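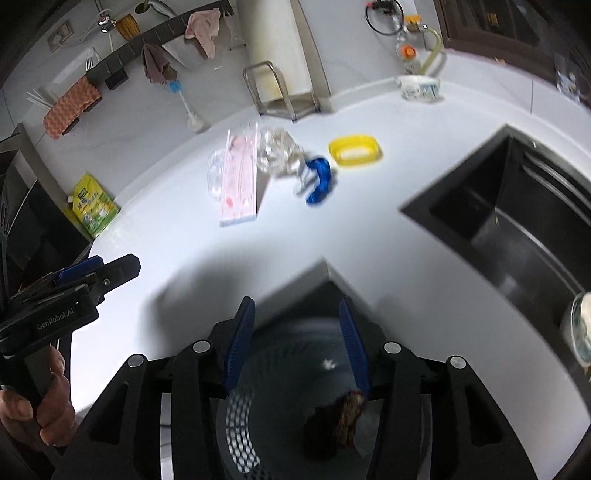 Fig. 1. Two-gripper counter clearing, open jaws above the bin. Lettering on the left tool's body: GenRobot.AI.

Session 4: What does "dropped" mean?
Notes by Lilian Simiyu

Read the Trostport fault report before class. It covers 379 clearing runs on the Kudik arm and blames nearly all the failures on "grip loss". I don't believe it, and I'd like you to try not to.

The report logs a grip loss whenever the jaw closes fully with no load. Fine, but a jaw that never reached the wrapper gives the same reading as a jaw that let it slip. Clear crinkled plastic on a white worktop is hard enough for a person to see. Wajid Rind went back through 27 of the logged grip losses and in most of them he could find no sign of a grip to lose.

Look at Fig. 1 again. Pads apart, nothing between them, refuse in the bin. Has an item just been released, or is the tool on its way to fetch one? You can't say from a single still, and the Trostport fault code can't say either.

The safety section is thinner. It says the arm "stops on contact". Contact with what, and at what force? A hand is working at the left of Fig. 1. Andri Koller asked for the stop threshold in November and was sent a brochure.

For next week:
Write your own definition of a dropped item, in two sentences at most.
List the readings you would need to tell a miss from a slip.
Bring the report, marked up. Section 3 is the weak one.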